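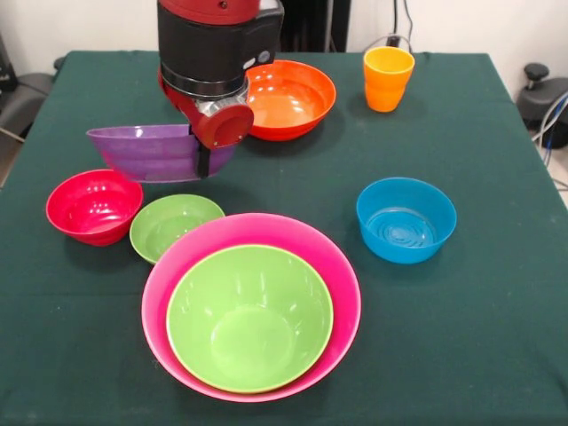
Shared lunch at the Stusley hall: what changes from October

Oct 6, 2019

Dear neighbours,

Many of you have asked me if the shared lunch will continue through the winter. Yes, it will. The hall in Stusley has given us the same room again, and we keep the same starting time, noon. Only the side door will be open, as the front steps are being repaired until the end of the season.

The biggest change is the soup. Until now each family brought a full dish, and very often we had five potato salads and nothing warm. From this month two households will cook soup together for everybody, and the others bring bread, fruit or something sweet. The list hangs beside the kitchen door. Please write your name clearly and also your telephone number – last time I could not read three of the names and had to guess.

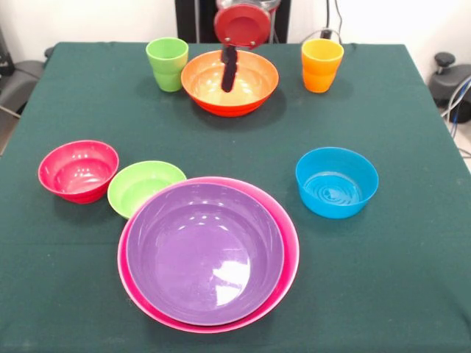

Bowls and cups in many colours on the green cloth.

About allergies I want to be a little strict. If your dish has nuts, milk, egg or wheat in it, please put a small paper in front of it with these words. It is enough to write it by hand. My own granddaughter cannot eat nuts, so I know how tiring it is for a parent to walk along the table and ask about every plate.

The money is in good order. In the past season we collected 3,083 dollars in the lunch box, and after paying for the room, the gas and the coffee we still have enough to begin the new one. The price stays at 8 dollars for adults and 2 dollars for children over five. Smaller children eat free. If it is a difficult month for you, come anyway and pay nothing. We don't ask questions at the door.

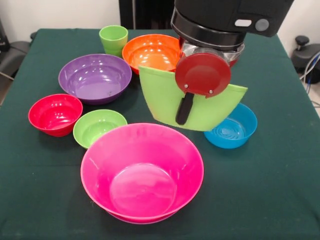 The bus from Prastbridge has a new timetable, and I am afraid it is not so good for us. The late morning bus now arrives when we are already eating. Those who come with it should not worry, we will save a portion. If you have a free seat in your car, please tell me and I will put you in contact with somebody who lives along your road.

After the meal there will be singing, as before, but shorter. Some people found that one hour was too long, and the others found that it was too short, so we try with 30 minutes and see. The Zamani family has promised to bring the accordion and also a drum for the small ones. Song sheets are in the grey cupboard. Please don't take them home, we have lost many in this way.

I would like also to try a table for recipes. You bring one recipe on paper, you take another one with you. My first will be the barley soup from Karninitz, where my mother's cousin had a small inn. It needs a long time on the stove and a lot of dill, and it tastes better the next day. 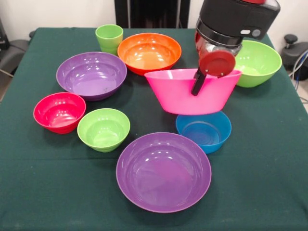 Washing up has been done by the same four people since spring, and their hands deserve a rest. Next to the soup list you will find a second list for this work. Half an hour is enough if we are four, and the radio in the kitchen is working again.

Lost things: one brown glove, a child's umbrella and a very good bread knife are waiting in my hallway. The knife I will keep until the end of October – after that it goes to the hall kitchen.

With warm greetings,
Kauko Lindqvist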